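Grositach two-arm kit, six months in

Posted 2018-04-10

The Grositach kit came to our shop in October, so I have had long enough with it to say what I think. It is sold as a serving setup for small counters: two white arms, two grippers, a controller and a year of support from Mendolden, the firm that handles sales here. We paid 2745 for the lot. The table was extra and we bought our own.

Setup took me 4 evenings. The arms bolt down at the back of the table, and most of my time went into getting the spacing right. The manual is 76 pages long and the part on spacing is one paragraph. I ended up using a drawing from the Plultden site, which is for an older arm but has the same base.

For this review I laid out a full snack table, with Coca-Cola bottles in a clear rack, baskets, a tray and a stepped stand with cookies, jars and Snickers bars.

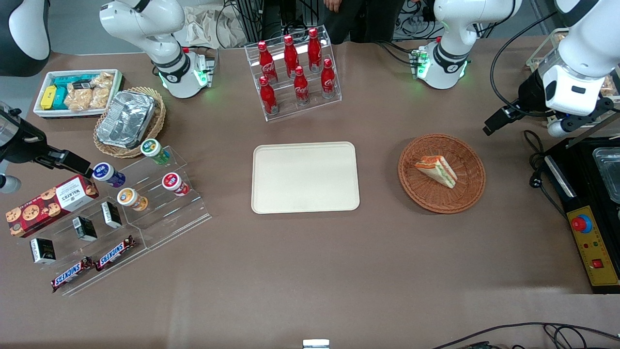

Can the kit be run by one person?

One person is enough once the positions are saved. Saving them goes faster with two, one at the controller and one at the table.

Bottles are the easy part. The grippers close on the neck and I have had very few drops. Flat packets are harder, and anything soft needs the slow setting - I would leave sandwiches to the tongs. The Cabrera soft fingers are supposed to help with that, but I have not tried them.

Support has been fair. I wrote to Mendolden twice and had an answer both times, once in 30 minutes and once after a week. I plan to keep the kit and will post again when I have changed the fingers.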